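Idris Kneath has spent most of the year opening furniture. He runs collection for the Korkov set at Lineck, where people carry a hand-held gripper through ordinary tasks and the recordings are used to train a manipulation policy.

The current batch covers hinged doors. It holds 684 usable episodes so far, 94 of them on curved doors, which Kneath added in November.

"Flat doors were overrepresented," he said. "The policy learned a contact angle that worked on a flat panel and kept using it when the surface bowed."

Each operator gets a written start condition and a goal, but no prescribed path. Kneath tried scripting the motion early on and dropped it after 51 episodes. "They all looked the same. You get one solution, repeated, and the model has no idea what to do two centimeters to the side of it."

Square markers on the finger plates are used to recover the opening width. An episode in which either marker is lost for too long is rejected by a script before review. Kneath checks the rest himself, at double speed.

He keeps slow attempts and corrected ones. "If the finger slips and the operator recovers, that stays in. If the operator stops and talks to someone, it goes out."

Asked how much data a new door type needs, he gave 300 episodes as his planning figure and declined to defend it. "It's what we can label before the next training run. Ask me again when Neruna has evaluated the curved set."

Drawers are next. The handle list is still being drafted.
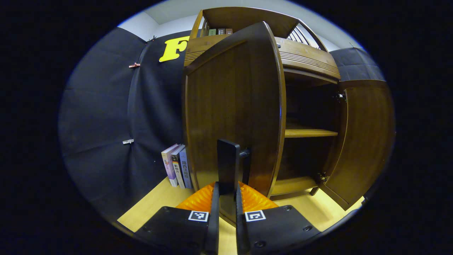
*Photo: Lineck / Korkov collection. A gripper finger against the left door of a two-door cabinet.*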